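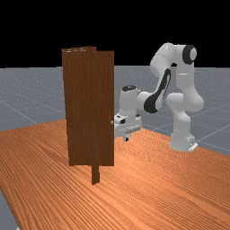
Can a machine do household chores yet? Dishwashers and dryers can, in the narrow sense they always have, but a general helper that walks into your kitchen and gets on with it is still a long way off, and I wouldn't put money down for one.

That is my short reply to the original question. The longer one is for whoever wrote the following, which has been bothering me since it landed in my inbox:

On 25 June 2023, a member of the Pardale home automation list wrote:

> I don't see why people here are so negative. The Clurkau
> demo opened 111 doors out of 111 tries. Doors are solved.
> Once you have doors you have cabinets, fridges, ovens and
> closets, and that is most of a house. Give it 2 years and
> we'll be arguing about which one to buy.

Doors are not solved. I went and read the Clurkau write-up instead of the announcement, and every one of those 111 tries was in simulation. Same door, same knob, same hinge, with the start position nudged a little between runs. I have no quarrel with simulation as such. It's cheap, nothing gets broken, and you can run it overnight. But a door in software has whatever friction somebody typed into a settings file. Mine has swollen every summer since we bought the place, and to shut it you lift the knob slightly and lean.

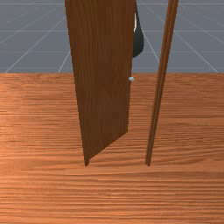 Then there is the matter of what counts as open. In the write-up a try is a success if the hinge angle passes a set value before time runs out. Fine, you have to draw the line somewhere. Nothing in that measure asks whether the arm could get itself through the opening afterward, or whether it banged the door into the stop, or what it would do with a bag of groceries in the other hand (there is no other hand). A child who opened a door that way would get told to do it again properly.

I'm a bit touchy on this because of work. I spent a good part of my career at Bindbridge, doing shop-floor equipment, and in February of my last year there we had a supplier in with an arm that was going to load parts from a bin. In their lab it had done 667 picks in a row without a miss. On our floor it stopped whenever the bin arrived turned the wrong way, and the bins arrived turned the wrong way all day long. We ended up paying a person to stand there and straighten the bins. The arm did well after that, I'll give it that much, and the supplier put it in their brochure.

To be fair to the other side, the Amrani people at least published their failures. Their arm gets its fingers near the knob and then dithers, or closes too early and pushes the door shut. I trust that report more than any clean score, and if you want to know where things stand it's the one to read. The appendix is better than the paper.

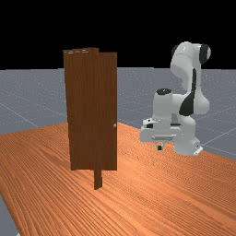

As for "once you have doors you have cabinets" - no. My fridge has a seal that takes a real tug and then lets go all at once. The oven door drops down toward you and it's hot. The hall closet is a folding one that jumps its track if you pull from the wrong side. A person sorts all that out in a second by feel. If the claim is that learning one hinged panel gets you the rest, I'd like to see it tried on a second hinged panel before we move on to the whole house.

What would change my mind: one arm, one ordinary rented apartment it hasn't seen before, every door in it, and nobody allowed to touch the settings between the front door and the bathroom. Publish the video uncut. I'd even accept slow. If it takes ten minutes to get into the linen closet but gets there, I'll say so on this list.

Until then I'd ask that we stop passing around success rates without saying where they were measured. Half the thread took 111 out of 111 to mean real doors, and I did too for an evening.

Separately, does anyone still have the wiring notes for the old garage opener that were posted here? The link in the archive is dead and mine has started reversing halfway down.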